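Historia del vestido y del cuidado textil
Apuntes de la unidad 3: El pliegue, o por qué doblamos la ropa
Profesora: Silvana Macedo

Antes de empezar, una advertencia administrativa. Estos apuntes no sustituyen la lectura del capítulo 11 del manual, por mucho que la tradición oral de esta asignatura afirme lo contrario. El año pasado leí en un examen que el armario lo inventaron los romanos «para las túnicas de invierno». Todavía pienso en esa frase algunas noches.

1. El arcón

Durante siglos, en buena parte de Europa, la ropa se guardó tumbada. El mueble doméstico por excelencia era el arcón: una caja con tapa que servía de almacén, de banco y, llegado el caso, de equipaje. Tenía un defecto que cualquiera que haya vivido con una maleta a medio deshacer reconocerá enseguida: lo que uno busca está siempre en el fondo.

El arcón obliga a doblar. Una prenda extendida no cabe, y una prenda hecha una bola ocupa el sitio de tres. De ahí que los inventarios de ajuar, donde se conservan, cuenten las sábanas y las camisas por piezas y a veces por docenas: la ropa blanca era patrimonio, se heredaba y se discutía por ella ante notario. Quien crea que los repartos familiares eran asunto de tierras debería leer alguna disputa por manteles.

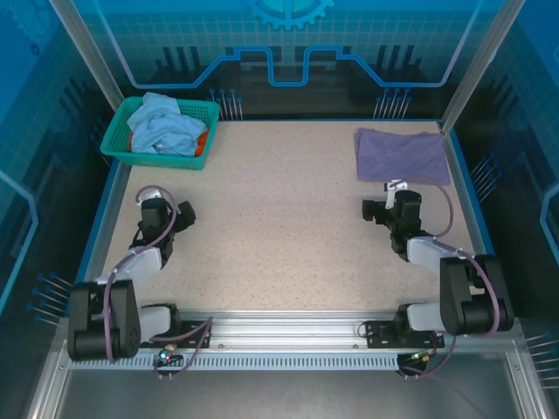
Fig. 1. Superficie de trabajo con dos brazos robóticos y paneles azules.

2. El cajón y el armario

La cómoda se difunde entre las casas acomodadas a partir de finales del siglo XVII. El cajón parece una idea modesta, pero cambia la relación con la prenda: se accede desde el frente y ya no hay que vaciar medio mueble para encontrar una camisa. También permite clasificar, y donde se puede clasificar aparece siempre alguien que clasifica por los demás. Los manuales domésticos del XIX dedican al asunto páginas de una severidad notable.

El armario con barra y perchas, tal como lo conocemos, es bastante más tardío. La percha de hombros se populariza entre el XIX y el XX, y con ella la ropa empieza a dividirse en dos clases sociales: la que se cuelga y la que se dobla. El abrigo subió de categoría. El jersey, que colgado se deforma, se quedó en el cajón con los calcetines. 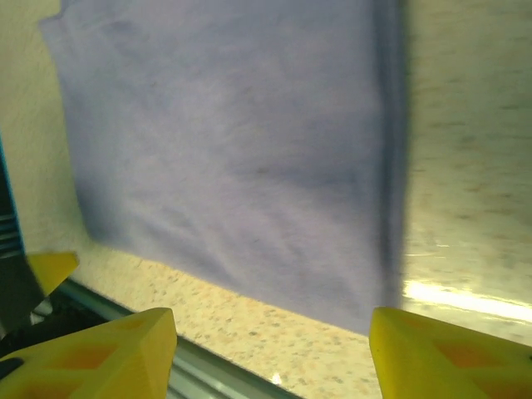
3. La arruga como problema moral

La plancha merecería una unidad propia y no la tendrá, porque el calendario es el que es. Baste recordar que el alisado en frío, con piedras, vidrios o prensas, convivió durante mucho tiempo con el hierro caliente, y que el almidón llegó a ser un asunto de prestigio. Las gorgueras del XVI requerían almidón, hierros y una paciencia que solía poner otra persona.

Conviene distinguir entre arruga y pliegue. Materialmente se parecen mucho: en ambos casos la fibra se ha doblado y guarda memoria de ello. La diferencia es de intención. La raya del pantalón es una arruga con buenos contactos. En el lino del ajuar, las marcas del doblado podían incluso lucirse en la mesa, como prueba de que el mantel había salido de un mueble y de que había más.

Las fibras no colaboran todas igual. El lino y el algodón se marcan con facilidad; la lana se recupera bastante bien; el poliéster, fijado con calor, conserva un plisado con una lealtad algo inquietante. En la práctica de laboratorio veremos muestras de los cuatro. Cauã Bezerra, que se encarga de las prácticas, ruega que no se las lleven a casa. Yo también lo ruego, con menos esperanza.

4. La camiseta

La camiseta entra en la historia por abajo, como prenda interior, y tarda en conseguir permiso para salir a la calle sola. A lo largo del siglo XX pasa de los uniformes y la ropa de trabajo a la moda juvenil, y de ahí a todas partes, incluidas las ceremonias en las que antes se exigía corbata.

Desde el punto de vista del doblado plantea una dificultad interesante: el punto no tiene la estabilidad del tejido de calada. Se estira, se enrosca en los bordes y cada manga tiene su opinión. Los métodos habituales consisten en meter los lados hacia el centro hasta formar un rectángulo estrecho y después reducirlo en mitades o en tercios. El resto son escuelas, y entre escuelas hay poca caridad.

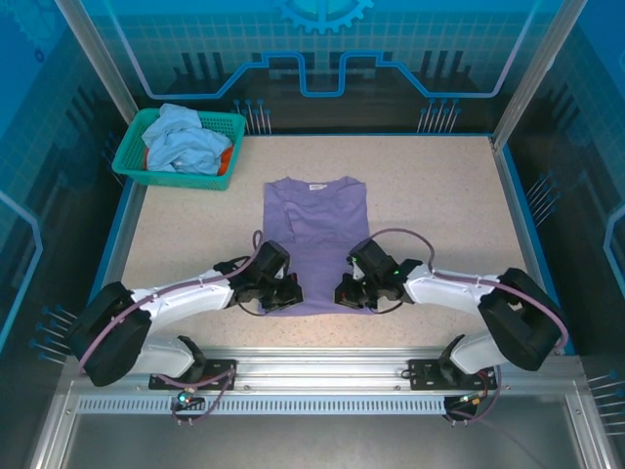

Las tiendas prefieren el doblado con el cuello a la vista, que enseña talla y delantera. En casa suele mandar el fondo del cajón. El doblado vertical, que tanto entusiasmo ha despertado en los últimos años, resuelve el viejo problema del arcón (lo de abajo no se ve) a cambio de otro: en cuanto se sacan unas cuantas prendas, las demás se desploman.

5. Trabajo escrito

Elijan una prenda propia y describan en 300 palabras cómo se guarda, quién les enseñó a guardarla así y qué marcas le ha dejado la costumbre. No valen los disfraces ni los trajes de novia. Tampoco vale «en la silla» como respuesta completa, aunque la silla, bien argumentada, puede llegar al notable.

Entrega: 10 de diciembre de 2020, en el despacho 429. Si la puerta está cerrada, por debajo.
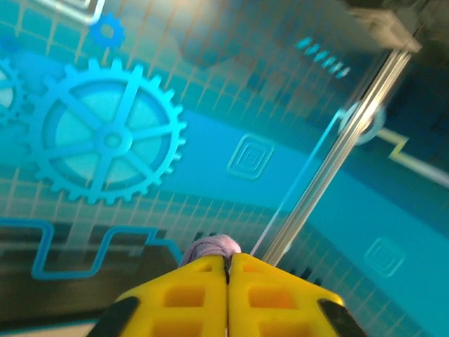
Fig. 2. Dedos amarillos de una pinza, juntos, con huecos rectangulares.

Vocabulario para el examen: ajuar, almidón, calada, cómoda, gorguera, plisado, punto. «Gorguera» se escribe con u. Lo digo por experiencia.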